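Wer zahlt für die letzten Meter?

Veröffentlicht am 22. Juli 2025

In Zedlow liegt der Investitionsplan für die Textilpflege auf dem Tisch, und wieder steht die Hardware ganz oben. Zwei Arme, zwei Greifer, dazu ein Wartungsvertrag. Für die Datenaufnahme ist eine einzige Zeile vorgesehen, ohne Betrag. Ich halte das für einen Planungsfehler, und zwar für einen teuren.

Greifer kann man vergleichen, bestellen und abschreiben. Schwieriger ist die Frage, woran das System lernen soll. Ein Prüftisch mit gleich großen Handtüchern ist schnell eingerichtet. In den Haushalten, die später beliefert werden sollen, liegen Strickware, Laken und Decken auf demselben Bett. 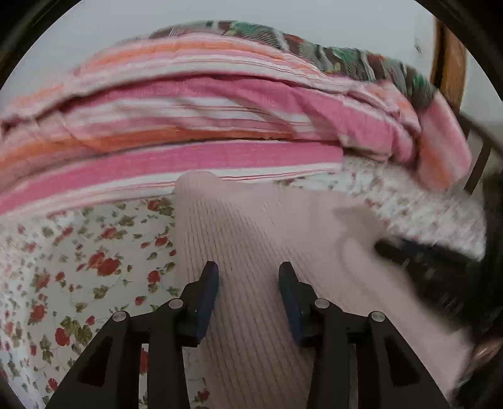 Handgeführter Greifer über Kleidung und Bettzeug 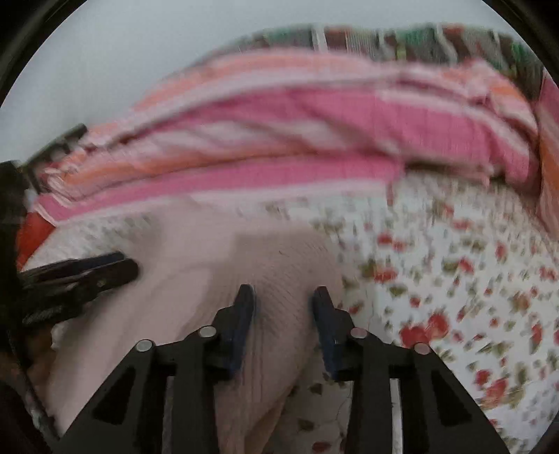

Solche Aufnahmen kosten Arbeitszeit, Wege und Geduld. In Plirkasach waren dafür 6 Wochen angesetzt, gebraucht wurden fast 17. Der Fehlbetrag landete am Ende bei der Wartung, und dort fehlt er bis heute. Das Angebot von Wannasri war auf den ersten Blick höher, wies die Aufnahmestunden aber einzeln aus. Damit lässt sich rechnen.

Mein Vorschlag ist deshalb schlicht: erst die Aufgaben festlegen, dann die Datenaufnahme bepreisen, dann die Geräte kaufen. Wer mit handgeführten Greifern anfängt, kann den Kauf der Arme um ein Haushaltsjahr verschieben. Oltdale hat es so gemacht und kam mit einem kleineren Modell aus als ursprünglich geplant.

Dagegen wird eingewandt, dass Fördermittel meist an Geräte gebunden sind. Das stimmt oft – dann muss man eben früher mit dem Geldgeber reden. Für Zedlow ist dazu noch bis zur zweiten Lesung des Plans Zeit.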